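The Wire Drawer

The last thing my aunt left me was a drawer. I don't mean a dresser. I mean one drawer, pulled right out of the dresser, wrapped in a bath towel and mailed to me from Gasau with more stamps on it than I'd ever seen on one package (I steamed a few off, they were birds). The dresser went to a cousin. The house went to the bank. I got the drawer, and the drawer was full of string.

Well, string and wire and cord, plus a shoelace and the pull chain off a lamp. It had all settled together over the years into one solid thing, like a loaf of bread, and when I tipped it out it kept the shape of the drawer and just sat there on the floor looking at me. I left it where it was for 2 weeks. I stepped over it on the way to the shower.

You have to understand that my aunt was the tidy one. She ironed dishcloths. When I was nine and went to stay with her for the summer, she gave me a shelf in the pantry for my comic books and a label to put on it, and the label said PAPER, GENERAL. So a mess like that, coming from her, felt like a message, and I figured I'd better read it.

I went down to Pitivley, the everything store at the bottom of my hill, and bought baskets. I wanted three the same. They had two white ones and then a turquoise one from a different stack, and the woman at the register said they were all the same price, so I stopped being fussy. Plastic mesh, nothing special, the kind you'd put clothespins in. I also bought a pack of gum, which has no part in this story, but it was good gum.

Then I set up in the little room. I rent the upstairs half of a house in Trillness, and the little room used to be a kid's, so the wall is pink with strawberries and flowers stuck all over it. My landlord offered to paint. I said no, leave it, I like having strawberries to look at when I'm doing my taxes. I put the cream cloth on the table, the one with the gray ferns, and I got the loaf up there and started picking.

The first evening I got out one shoelace. One! I was at it until the street lights came on.

But you get better. There's a trick to it, and the trick is that you never pull. You push. You find an end and you feed it back the way it came, under and over and under, and everything around it sort of sighs and opens up a bit. My cat Marty (he'd want me to mention him) lay under the table the whole time with one paw up, waiting for things to fall.

By the end of April I had it down to the main ones. The yellow string went into the turquoise basket. The thin red cord and the black cable each got a white one. And then there was the red wire, which didn't want to go anywhere. 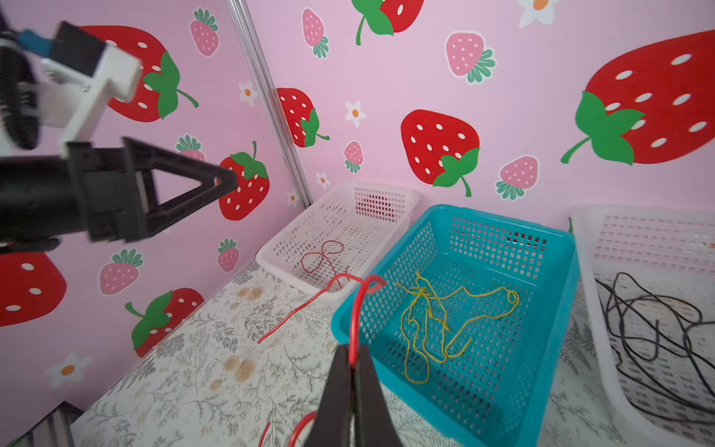
The red wire, halfway into the turquoise basket.

I'd saved it for the end on purpose. It was stiffer than the others and it remembered every bend it had ever had. I'd get it hooked over the rim of the turquoise basket and feel pretty good about myself, and then I'd look and the other stretch would be heading off across the cloth toward the white one, like it had left something over there.

And the more I handled it the more I knew it. That was the strange part. There was one place where it made a kind of shoulder, and my thumb went straight to it in the dark of the evening before I'd switched the lamp on, and my thumb knew what came next. A little rise, then a long flat part, then a curl.

It took me until I was brushing my teeth. I came back in with the toothbrush still in my mouth and bent the wire the way it wanted to go, and it was my name.

The summer I was nine, we made names. She had a spool of red wire from somewhere – she said it was 3,000 feet long and would outlast us both – and we sat on her back step and bent our names out of it to hang on the fence. Mine was all one piece because she said cutting was cheating. Hers she did in 5 minutes. Mine took all afternoon and the last letter came out backward, and I cried about it, and she said that was how she'd know it was mine if anybody tried to switch it. I went home at the end of August and forgot about it so completely that I'd have sworn on anything you like it never happened.

She'd taken it down off the fence, I guess. Some winter or other. She'd put it in a drawer, and then things had gone in on top of it, a bit of yellow string, a cord, a cable from a radio she didn't own anymore, and the whole lot had grabbed hold of each other. Maybe it wasn't a message. Maybe she'd just been busy, or tired, or her hands hurt. I've gone back and forth on that.

I called the cousin with the dresser and asked if there was anything left in the other drawers. Dishcloths, he said. Ironed. Did I want any?

I said I'd take two.

The yellow string is still in the turquoise basket, and I use it for parcels. Marty has the shoelace. The wire I hung on a nail in the little room, next to one of the strawberries, with the last letter backward, and when the window's open it taps a little on the wall.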